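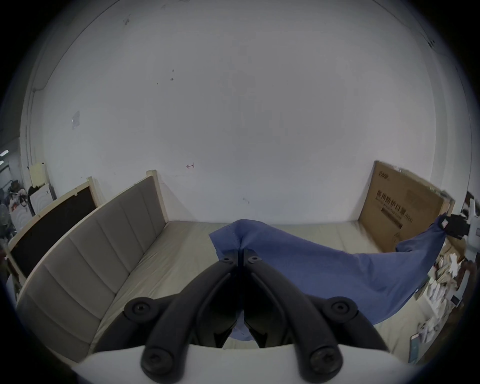

旧床单改抽绳收纳袋:从裁布到穿绳

家里换下来的床单,中间那一块往往磨薄了,靠墙和床尾的部分却还结实。把好的部分裁下来,做几个抽绳袋,装换季衣物、毛线、孩子的积木都合适。下面按我平时做的顺序写,用的是普通家用缝纫机,手缝也可以,步骤一样。

成品尺寸

本文做的是宽30厘米、高40厘米左右的袋子,单层,双侧抽绳。想做别的尺寸,看后面的换算部分。

材料和工具

旧床单一条,纯棉或棉涤混纺都行。针织床笠不建议用,边会卷,初学者不好控制。
棉绳两根,每根80厘米,粗细4毫米左右。
缝纫线,颜色和布接近。
80号机针(国标11号针是75号,薄床单用11号,厚一些的斜纹布换14号)。
剪刀、直尺、水消笔、珠针或布夹、熨斗、穿绳器。没有穿绳器用大号别针。

第一步 选布

床单先洗一遍,不加柔顺剂,晾到半干熨平。新布要预洗是怕缩水,旧床单缩得差不多了,洗的目的是去灰和去掉残留的洗涤剂。

熨平后举到窗前看。透光明显的地方就是磨薄的地方,用水消笔圈出来,裁的时候避开。再用两手捏住布面,隔几厘米轻轻往两边扯,听到细小的断纱声,这一块也不要。有小破洞但周围结实的,可以裁在缝份里,或者留着做贴布。

一条双人床单去掉薄的部分,通常能裁出好几个袋子,边角料还能做布条扎绳。

第二步 找直丝缕

床单用久了会变形,四条边不一定和纱线平行,直接沿边裁,袋子做出来会歪着扭。办法是在边上剪一个小口,挑出一根纱慢慢抽,布面上会留下一条细缝,沿细缝剪就是直的。

平纹布也可以撕。剪口以后两手各捏一边,一口气撕到头,撕完把毛边上的纱头剪干净,熨平。撕过的边会有一点波浪,熨的时候喷水压平即可。斜纹和提花的布不要撕。

第三步 画线裁剪

裁片一整片对折,底边不用缝。宽32厘米,长88厘米。宽度里每边有1厘米缝份,长度里上下各留4厘米做抽绳通道。

把布反面朝上铺在桌上,用直尺画线。直角最好用书角或三角板核对一遍。剪的时候剪刀下刃贴着桌面走,布不要提起来。两层一起剪容易错位,刚开始做还是一层一层剪。

有花边或绣花的床单,可以把花边留在袋口,那一端的折边量就省掉,改在花边下方另缝一条布带做通道。

第四步 锁边

四周走一圈之字线。针距2,针幅4,在废布上先试几厘米,布边起皱就把上线松一点。没有之字线的机器,两条长边可以做来去缝:先反面对反面缝5毫米,翻过来熨平,再正面对正面缝7毫米,毛边就包在里面了。做来去缝的话,宽度要改成32.4厘米,开口处的毛边也要先卷细一点再折。

第五步 缝侧边,留开口

布正面对正面对折,两条短边对齐,底边压出折痕,两侧别好珠针。珠针和布边垂直,针头朝外,缝到跟前拔掉。

从袋口往下量8厘米,两侧各做一个记号。从记号缝到底,头尾都倒针。记号往上到袋口这一段不缝,绳子就从这里出入。

熨斗把缝份向两边分开烫平,一直烫到袋口,没缝的那一段也照着1厘米的宽度往里折好烫住。然后沿开口车一道U形明线:从一边袋口往下,到记号下面横着走几针,再往上回到另一边袋口。横的那几针来回走两遍,这里受力最大,以后坏也多半坏在这里。

另一侧同样处理。

第六步 做抽绳通道

袋口先往反面折1厘米,熨平,再折3厘米,熨平,别好。前后两片分开做,不要连在一起。沿折边的下沿缝一道线,离边2毫米,两头倒针。

喜欢袋口有一圈荷叶边的,在离袋口1厘米的地方再缝一道,绳子走两道线中间。这样通道只剩2厘米宽不到,4毫米的绳子穿得过去,再粗就紧了。

第七步 底角

装衣服的袋子可以不做底角。装积木、瓶罐一类的,做一下会站得稳。袋子保持反面在外,把侧缝和底部折痕对齐,压成一个三角形,从尖角往里量4厘米,画一条和侧缝垂直的线,沿线缝两遍。三角形不用剪掉,往底部折平,缝几针固定就行。做了底角,袋子的高度会少4厘米,介意的话裁的时候把长度加上8厘米。

第八步 穿绳

袋子翻到正面,角用筷子的粗头顶出来。绳头先用胶带缠一圈,剪齐,免得散开。

第一根绳从右侧开口进,穿过前片通道,从左侧出来,转进后片通道,再从右侧回来,两个绳头打结。第二根从左侧进,绕一圈回到左侧,打结。两边同时拉,袋口就收紧。

绳子中途脱了穿绳器,别急着全部抽出来,在通道外面用手指把绳头捏住,一点点往前推,多数能推到开口处。

换算尺寸

裁片宽 = 袋宽 + 2厘米
裁片长 = 袋高 × 2 + 8厘米
每根绳长 = 袋宽 × 2 + 20厘米

装冬被的大袋子,侧缝缝两道,绳子换成6毫米的,通道再放宽1厘米,裁片长度也相应加2厘米。

常见问题

袋口拉不紧。多半是绳子太滑或者布太厚。棉绳比涤纶绳咬得住。布厚就把通道放宽,褶子才有地方堆。

缝线起皱。旧床单薄而软,上线太紧、针太粗都会皱。换细针,针距调到2.5。还皱就在布下面垫一条薄纸一起缝,缝完撕掉。

两侧开口不一样高。对折时短边没对齐。差几毫米不影响用,差得多就拆了重折,不要硬把袋口折歪去凑。

水消笔的印子熨过以后去不掉。有些笔遇热会定色,画过的地方先用湿布擦掉再上熨斗。

洗涤和存放

机洗前把绳子抽紧打个活结,免得绞在一起。白底的袋子和深色衣服分开洗。存放毛衣时袋里放一小块樟木,放在最上面,隔一层纸,每年十月换季时拿出来用砂纸磨一磨,味道会回来。

标签可以用边角料剪成小布条,对折夹在侧缝里一起缝,上面用布用笔写内容。写完隔一天再洗,字不容易掉。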